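About Us

Hi, and welcome to Tistberg Diamond School! If you found us because your kid wants to catch, or because you typed "baseball lessons near Pandurwood" into your phone at a red light (please don't), you're in the right spot.

How we got started

I coached high school ball for a long stretch, mostly as the assistant who threw batting practice until his shoulder gave out. I loved it, but I kept seeing the same thing every spring. The pitchers had private coaches, the hitters had private coaches, and the catchers got handed a mask and told to block everything. So I rented a cage on Brerkora Road, put up a flyer at the feed store, and waited. Two kids showed up the first Thursday. One of them is still coming!

We've grown since then. Last year 151 players came through the door, from eight-year-olds to college catchers home for the summer. The building is 3000 square feet, all turf, and yes, it gets loud.

What we teach

Catching is still the heart of the place – receiving, blocking, footwork on throws to second, and a whole lot of talking about how to handle a nervous pitcher. We also run small hitting groups and an infield class that fills up fast (sign up in April if you want a summer spot). I keep every group small enough that I can learn how each player moves and what makes them laugh.

We don't do rankings, and I won't promise you a scholarship. I will promise your kid a coach who watches every rep and picks up the phone when you call.
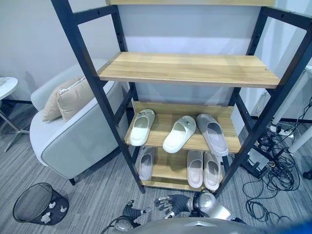 Coming to see us

First visits are free. Bring a glove, sneakers or turf shoes, and water. Metal spikes stay in the bag, please – the turf wasn't cheap. We have loaner gear in most sizes, so hold off on buying a full set until you know the position is going to stick.

Parents are welcome to stay. The coffee is on me, and about 400 back issues of old baseball magazines are piled up by the couch if you need something to read. Drop-in hours are weekday evenings, and the side door is the one that opens.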